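Come fold big dark awkward things with me (Windlow, November)

Hi! I'm Ekua Fiadzo and I'm looking for eight people to come and spend part of November at Windlow, helping me sort, fold, wrap and shelve what is, at last count, 400 pieces of soft stuff. Coats mostly, but also lap blankets, car rugs, piano covers, a few motorcycle jackets, and a whole category I've been writing down as "large, dark, unsure" until I get it laid out flat on a table. It's paid, it's indoors, there's soup.

Some background, for anybody who found this page through the Fokorwood newsletter and has no idea who I am. Fokorwood is the costume and household textile lending store on the hill above Gasness. We lend to school plays, small museums, amateur film people, the odd wedding. For years everything has been living on hangers and in heaps, and the hangers are losing. Heavy things stretch at the shoulders if you leave them up long enough. The heaps are worse, since whatever is at the bottom comes out with creases you could post a letter in. So this fall we're taking the lot down to Windlow, where there's more floor, and packing it flat in clear plastic so a borrower can see what they're getting without pulling everything out.

I've been doing trial runs on my own and with Kári Hallgrímsson, who runs the room at Windlow and is much neater than I am. What we've learned so far is that the dark pieces are the slow ones. A white tablecloth shows you its edges. With a big black thing in a pile I've spent ages hunting for a sleeve that belonged to something else. Glossy materials slide off whatever you put them on, and the fuzzy ones grab at each other and at you, and both kinds slump the second you lift one end.
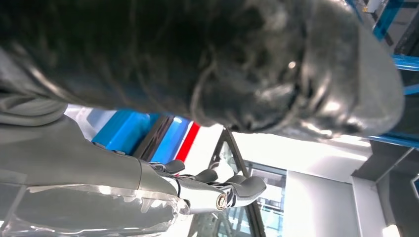 Do I need to know how to sew, or know anything about fabric?

You can come knowing nothing at all about either. All the mending gets done separately, after the packing, and I'll teach you the folds I use on the first morning. If you do happen to know your fabrics I'll be thrilled and will pester you with labels to read.

What you'd be doing

A normal session starts at 9 in the morning. We pick up pieces from the unsorted side, shake them out, find the collar or the top edge or whatever counts as the top, and check pockets. (Please check the pockets. I have found a boiled egg.) Then each piece gets looked over for tears, moth, missing buttons and sticky patches, and somebody writes a card for it. Then it's folded, slid into clear plastic with the card facing out, and shelved by size.

You'll swap around. I don't like anyone folding all day, it's murder on the wrists, and the card writing is a nice sit-down in between. We stop for lunch at noon and finish at 3, and I'm strict about finishing because the light goes and then I start calling navy things black.

Each person does four sessions. I'd like the same eight people throughout if I can get them, so that I only have to explain my folding once, but if you can honestly only do some of it then write to me anyway and we'll see whether two people can share a place.

A word on the folding, because people have opinions! I do a soft fold for anything heavy. That means sleeves in, then the hem brought up loosely, with a roll of tissue tucked where the bend would be sharpest. No pressing down, no sitting on it to get the air out. Leather and anything that looks like leather gets folded as few times as possible and goes on top, never under. Plush, fleece and velvet go pile side in. If you have a better way of doing any of this I would love to see it on the first day and would rather not hear about it on the last.

The plastic

I've been asked about this already so I might as well put it here. Yes, plastic. We used cotton bags for a long time and I still prefer them for anything old or delicate, and those pieces will stay in cotton. But most of our stock goes in and out every few weeks, so it never sits long, and with cotton bags borrowers open five to find one. The clear covers come from Jiang, the packaging place next to the bus depot, who let us have theirs in a lighter weight that crinkles like anything but folds over nicely at the top. We leave one end open so things can breathe. The covers get wiped and used again, and wiping is one of the jobs.

It's a noisy material. Eight people unfolding it at once sounds like a theater audience eating candy. If that kind of sound gets under your skin, you may want to bring headphones, and that's perfectly fine with me.

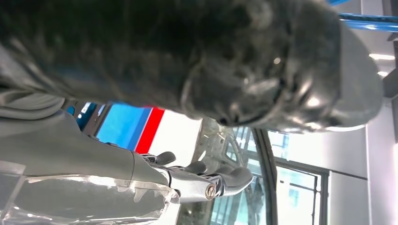

Soft dark folds and crinkled clear plastic at Windlow.

Who I'm looking for

People who can be on their feet for a good part of the day (there are chairs, and you can sit to do plenty of it, just tell me what suits you). People who can lift a wet-weather coat over a table, or who are happy to ask for a hand with it. People who write legibly, or can at least print. You should be 18 or over. If you've worked in a laundry, a dry cleaner's, a thrift store, a theater wardrobe or a house with several teenagers in it, you'll feel right at home.

I'd particularly like to hear from people in Gasness who've never been inside Fokorwood and always wondered. Also from anyone thinking about going into wardrobe or museum work, since you'll handle more different things with us in four sessions than you would in a year of reading.

If you've got a dust or wool allergy, please think about it carefully before you apply. We air everything, but some of these pieces have been in heaps for a very long time and they let you know.

What you get

The fee is $700 per person for the four sessions, paid at the end of November. Lunch is included every day (I make the soup, Kári brings bread, tell us what you can't eat). Bus fare from Gasness is covered if you keep the tickets. You'll also get a Fokorwood borrower's card with the first year free, and yes, that includes the capes.

I can write you a reference afterward if you'd like one. I've done it for people before and I don't just say "punctual."

What to bring and wear

Clothes you can kneel in, and light colors if you have them, because dark fluff on a pale sweater is easy to spot and pick off, and dark fluff on a dark sweater ends up in the next bag. No big rings or bracelets, they snag. Soft shoes. Your own mug if you're fussy about mugs. I have gloves in three sizes for anyone who wants them, and reading glasses, which I leave all over the place.

Hand cream! Handling plastic and wool all day dries your skin out something terrible. Put it on at home time though, not at lunch, or it'll be all over the velvet.

Getting there

Windlow is the long low building past the second roundabout if you're coming from Gasness. The bus stops across the road. Ignore the front door, it sticks, and come in at the side, where there's a ramp. The restroom is on the same level and it's a big one. Parking is easy before 9 and a nuisance after.

How to apply

Send me a few lines. I don't need a resume, though I'll read it if you've got one handy. Tell me your name, how to reach you, whether you can make all four sessions, and the most annoying thing you've ever had to fold. (Fitted sheets don't count, everybody says fitted sheets.) You can leave a note at the Fokorwood counter, or use the contact form on our page and put "folding" in the subject so it doesn't get mixed in with the loan requests.

I'll write back to every single person, one way or the other. If there are more than eight of you I'll keep a list for the spring, when we start on the hats.

Kári says to add that the heating at Windlow works now. It does, I was there, I took my cardigan off.

Ekua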